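Can a Robot Learn to Close a Box?

People who sell robots like to say that their robots learn. You should be a little suspicious when you hear that word. You learn when you fall off a bike and try again. What does a robot do?

At the Drunell workshop, a shared space where people build things on weekends, Tsz-kin Chou and Svenja Reuter are trying to find out. They want a two-armed robot that can fold down the flaps of a cardboard box. You could do it while talking to a friend. The robot, so far, can't do it at all.

So a person does the job first. But there is a catch: the person isn't allowed to use fingers. Each hand has to hold a gripper, a kind of mechanical claw, and the claws have to do all the touching.
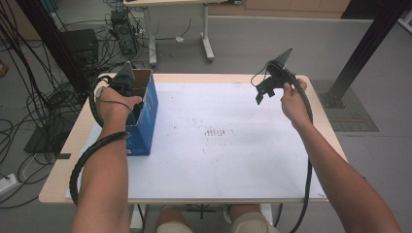 Drunell Shared Workshop, Young Builders' Club

Try it at home with two pairs of kitchen tongs and an empty cereal box. It's much harder than it looks! The box slides. The flap pops back up. You can't feel how hard you are pushing, and you may end up with a dent where you wanted a fold.

The black cables matter too. A thick one runs from each gripper. In this build, they carry signals to a computer, which keeps a record of how the grippers move. One try makes one record. Tsz-kin wants 300 of them before the robot gets a turn.

Now for the suspicious part. Is that learning? The computer looks for patterns in all those records and uses them to guess which move comes next. It doesn't know what a box is for. It has never wanted to put anything in one. If every record was made with the same blue box, a taller box might fool it completely.

Svenja thinks 300 tries will be plenty. Abbas Rahimi, who built the table, doesn't. He says a robot that can fold one box on one table is a very expensive paperweight. They have agreed to test it in April with 4 boxes it has never met.

The next time you see a video of a robot doing something clever, ask a few questions. How many times did it fail before that? Did a person show it how? Would it still work if you moved the box a little to the left? If the video doesn't say, you are allowed to wonder.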